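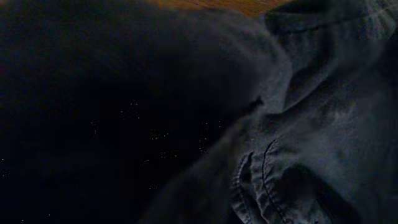 Jaunzems work table, brown wood. Review by Costel Sima, 2/5/21

I wanted a table for folding clothes. Before, I folded on the bed, and in the evening my back was hurting. My neighbor Mareike Gerlach has had a Jaunzems table for sewing for a long time, and she let me try it with one basket of laundry before I bought my own. I paid 221 with delivery, from the Plinska store in Mullgate. It was more than I wanted to spend, but the cheaper tables I tried there were moving when I leaned on them.

The delivery was correct. The top came well protected and I found no scratches. Assembly is written as a job for one person. I would say it is for two, at the moment when you turn the table on its legs. The screws are good, but the key in the bag is too short, and I used my own.

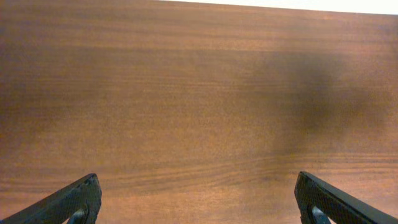
For folding, the surface matters more than I expected. On a rough table the knitted things catch, and on a very shiny one the shirts slide away from you when you fold the second sleeve. The Jaunzems is between. It feels smooth but it has no gloss, and cotton stays where I put it. I also like how the wood looks. The grain is fine and goes straight from left to right for most of the top, and then lower down, near the middle, it makes a wavy figure with darker lines. I use the straight lines as a help when I fold trousers, because I can put the waist parallel to them. My wife says this is too much, but the pile is more even now.

The size is right for one person's shirts and trousers. For bed sheets it is too small and I still do these with my wife, standing in the corridor. The height is good for me. For a short person it can be high, because the legs are not adjustable, and I think at this price they should be.

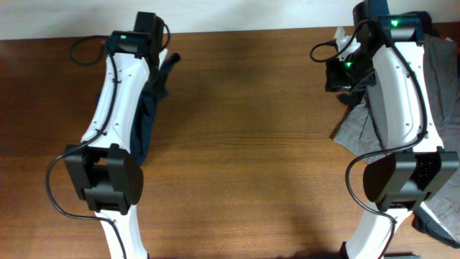
Cleaning is simple. I wipe the top with a cloth that is a little damp, then with a dry one. Dark clothes leave small fibers and you have to look from the side to find them, so I wipe before I put anything white. In the booklet it is written not to use alcohol. I spilled coffee one time and it left no mark, but I was fast.

One more thing to know before you order is the color. In the store it was called "warm brown" and Mareike's table, the same model, looked almost red to me in her room. At home I did not recognize it on the first day. It depends very much on the light. You see it well beside the blue fabric: the wood there is tan and orange, and near the lower left corner the light is so strong that it becomes nearly white and the grain disappears. With less light it goes back to a reddish brown. If you must match it with other furniture, ask for a sample. Plinska sent one to my colleague Silviu Chiriac without payment.

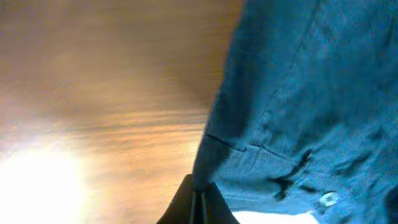
I do not iron directly on the table and I do not recommend it. I put a thick Wolletti blanket under, folded in 2, and the wood has no marks from heat until now. Thick seams, as on a denim shirt, need this soft layer also for another reason: on the hard top, the iron goes over the seam and misses the fabric next to it. I saw this on the blue cloth, where one thin dark seam goes across and the fabric below it stays bunched if you do not pull it flat by hand first.

Good: stable, pleasant surface, easy to clean.
Less good: fixed height, bad key, color changes with the light.

I would buy it again, but I would wait for the discount in February.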